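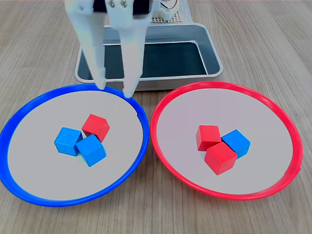
Review: Brestora Sterling Silver Rope Chain, Ostico Clasp

14th February

12 shares | 3 comments

The Brestora rope chain is sold in two lengths, and the longer of the two, at 60 centimeters, was selected for this review. It was purchased at the retail price from Boersma in Flesthorpe and worn daily by one reviewer, Magdalini Karagiannis, over a period of five weeks. No payment or sample was accepted from the maker.

The chain is stamped 925 on the tag beside the clasp. The links are closely set and lie flat against the collar. Hair was caught in them on two occasions, both during the first week. Polish remained even along the front, although the section at the back of the neck had dulled slightly by the end of the period. A soft cloth restored it without difficulty.

The Ostico clasp is the principal improvement over the previous model. It may be opened with one hand and closes with a distinct click. Persons with long fingernails may find the lever small. Arif Bandara, who repairs jewelry for our readers' service, examined the solder at both end rings and found it clean.

Pendants are a separate matter. The end ring is narrow, and a bail of ordinary size will not pass over the clasp. Customers who intend to wear a locket or a religious medal should measure first or ask the retailer to fit it.

The presentation box is plain card with a foam insert. The care leaflet is printed in very small type and omits any mention of chlorinated water, which should be avoided with silver.

Rating: four out of 5. Recommended for daily wear without a pendant.

Reviewed by Fotini Manolakis

Share this review | 3 comments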